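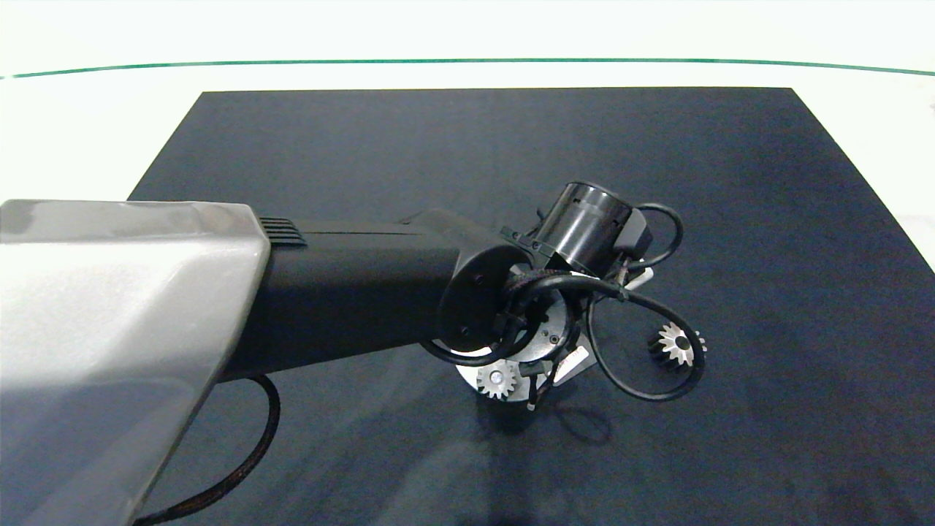 Moving the mail archive off Berwood

The old archive lived on a Berwood network drive that I bought used from Trevor Sawatzky and kept in the hall closet. It held 33 mailbox files, the oldest from a college account, the newest closed out in December. Total size was not large. The trouble was the format: one long text file per folder, with messages separated by a line starting with the word From and a space.

Any message body containing a line that starts the same way will split in two unless the program that wrote it put a > in front. My first mail client did this. My second did not. The first import into Gudo therefore gave me 687 messages with no date, no subject and no sender, all filed under 1970.

Sorting them by size helped. Most were the back halves of forwarded newsletters. I wrote a short script that only accepts a separator if the line before it is blank and the line after it looks like a header (a word, a colon, a space). On the second run the count of undated messages dropped to 108. Those had a different fault. The date header was present but written with a two-digit year and a time zone name that Gudo does not parse. I rewrote the zone as a numeric offset and left the original line in place under a new header name, so the change can be undone.

Attachments came through intact with one exception. A folder of letters from Océane Lavoie used an older encoding for accented file names, and Gudo saved every one as "unnamed". The names are still in the raw source. I have not fixed this yet.

Search is the part I was least sure about. The first index took from after dinner until 2 a.m. and then failed on a single message with a very long line. Splitting the archive by year and indexing each part separately got past it. Queries now come back in under a second, except when the term is shorter than three letters.

Garnet Perron asked why I didn't just upload everything to a hosted account. Quota, mostly, and I wanted the original files kept byte for byte next to the converted ones. Checksums for both sets are in a text file at the top of the archive, with a second copy on a drive at my sister's place.

Next is the address book, which exports with every phone number in the fax field.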